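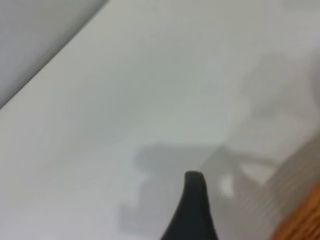 Uma superfície clara, lisa, sem nada escrito.

Eu gosto de esperar. Pronto, falei. Gosto de fila de padaria, de sala de dentista, daqueles vinte e tantos minutos em que o ônibus não vem e você fica ali, olhando a rua, sem obrigação nenhuma. Minha irmã acha que é doença.

Comecei a pensar nisso em maio, quando o aquecedor pifou e a assistência da Tumeo me deu um prazo de 48 horas. Passei 2 dias em casa (banho de caneca, uma beleza!) e descobri que tinha desaprendido. Eu pegava o telefone, largava, pegava de novo. Abri o aplicativo do Curketti só pra ver se a minha encomenda, que nem tinha saído do depósito, por milagre já estava na esquina. Não estava, claro.

A gente trocou a espera pelo acompanhamento. Antes a carta chegava quando chegava. Agora eu sei que o pacote está a 3 paradas daqui, que o motorista virou à direita, que voltou - e fico mais nervosa do que ficava sem saber nada.
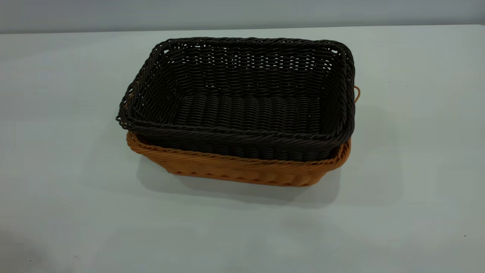 Comentei isso com a Misaki Sakamoto, minha vizinha de porta, e ela discordou de tudo. Pra ela, gosta de espera quem tem tempo sobrando; quem depende de posto de saúde às seis da manhã não vê poesia nenhuma em banco de plástico. E olha, ela tem razão numa parte grande. Esperar uma consulta por meses é descaso, e eu não quero enfeitar descaso.

Mas ainda defendo a espera miúda, a do café coando, a do amigo atrasado. Outro dia cheguei cedo no Bayram e o Omer, que ia almoçar comigo, demorou cerca de 28 minutos. Li o cardápio inteiro, inclusive os sucos. Ouvi um casal na mesa do lado decidir o nome de um cachorro (ficou Pudim, eu votaria em Pudim também). Quando ele chegou pedindo mil desculpas, quase pedi pra ele dar mais uma volta no quarteirão.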